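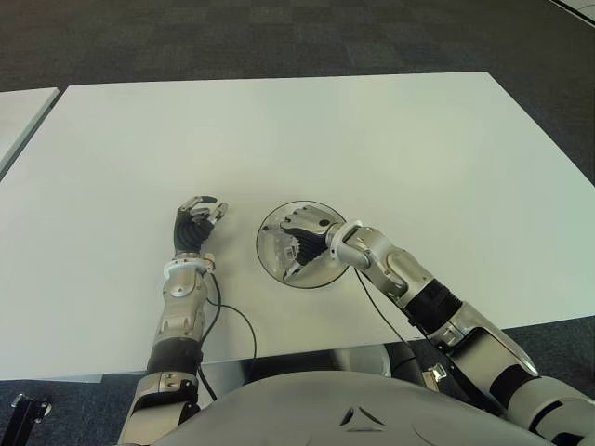
White table on the grey carpet, second white table to the left.

February, notebook 4, Gwenllian Pugh

Start 9.15. Carrying on with the flour paste trials for the Voyle ledger. Caradog wants a decision on paste before he starts on the spine, and he would like it this month.

Made up two fresh batches of wheat starch paste. Batch A at one part starch to four parts water, batch B at one to five. Soaked both for an hour before cooking. Cooked A on the low ring, stirring the whole time, until it went translucent and pulled away from the side of the pan. That took longer than last time, around 25 minutes. B was quicker but caught slightly on the bottom, so I left the last spoonful in the pan and didn't scrape.

Sieved both twice through the horsehair sieve. A is still a bit grainy. Rhiannon says to leave it overnight under water and sieve again in the morning, which is what she did for the Butow maps. Have put half of A in a jar under water, lid on, labelled. Used the other half as it was.

Test strips: the usual offcuts of handmade paper from the bottom drawer, with the medium weight tissue. Same brush for all of them, rinsed in between. Strips 1 to 5 are batch A, 6 to 10 are batch B. Pasted out, laid down, blotter, felt, board, weight. Changed the blotters at 10 minutes and again at half an hour.

11.40. Had a first look under the lamp. Strips 1, 2 and 4 flat. Strip 3 has cockled along one long edge, I think because I pasted it too wet. Strip 5 fine. Of the B strips, 6 to 9 are flat and the tissue is harder to see than on the A strips. Strip 10 lifted at the corner when I took the blotter off. Put everything back under weight till after lunch.

Simone rang from Ovside about the leather. They have the calf in the brown but not the thickness we asked for. She can have it pared down or we can wait for the next lot. Told her I would ask Caradog. He says have it pared.

2.10. Second look. Strip 3 no better. Tried peeling a corner on each strip with the bone folder. All of the A strips held and the paper fibres gave before the paste did, which is stronger than we need on pages this thin. B came away cleaner, except 10, which had hardly stuck at all. I don't count 10 as a fair test as it got the end of the brush.

For the page repairs I would go with B. For the spine linings A is probably right, but I want to see the overnight half first.

Also went through the ledger again from the front to check the leaf numbers against Sheyla's list. She has 405 leaves and so do I now. Last time I came out one short, and it was two stuck together near the back, with a blot of old glue between them. Haven't tried to part them yet. Marked the place with a slip.

To do:
Sieve the rest of A, first thing.
Repeat strip 10 with B, full brush.
Ask Rhiannon if the Ravside blotters have come. We are nearly through the last pack.
Clean the pan properly.
Damp test on the old glue, on the loose scrap from the spine and not on the leaf.

Stopped 4.30.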